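Two grippers, one table: how we try to keep it tidy at Setdale

I started writing our house rules down in February, mostly so I'd quit repeating myself, and the list keeps growing. So this page is part gallery, part notes to my future self! 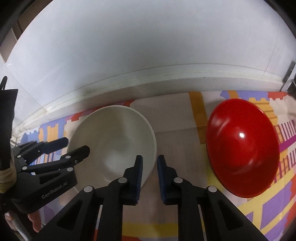 The first rule is the one I'm fussiest about: both fingers open before you go anywhere near the bowls. If you come in half closed you end up poking the rim, and then the whole take gets tossed (ask me how many of mine went that way in the first week).

Second, check the grip pads before every session. We swap ours after 420 takes even if they still look fine. The Draro checklist lets you go longer, but I like a number I don't have to argue with.

Third, mix up the starting positions. Upright, tipped over, near, far, whatever. It's so easy to set everything down neatly every single time, and then you've got a pile of data where a bowl has never once been on its side. Same goes for tablecloths – the busier the better, I say, and the folks at Werham who go through our takes haven't complained yet.

One more that came out of the Kuo guidelines: with 2 grippers going, agree on who moves first. We say it out loud, "left" or "right," and the other one holds still. Feels silly for the first 3 takes and then you stop noticing.

I'll add more pictures once the next batch is sorted.

Posted 2026-03-28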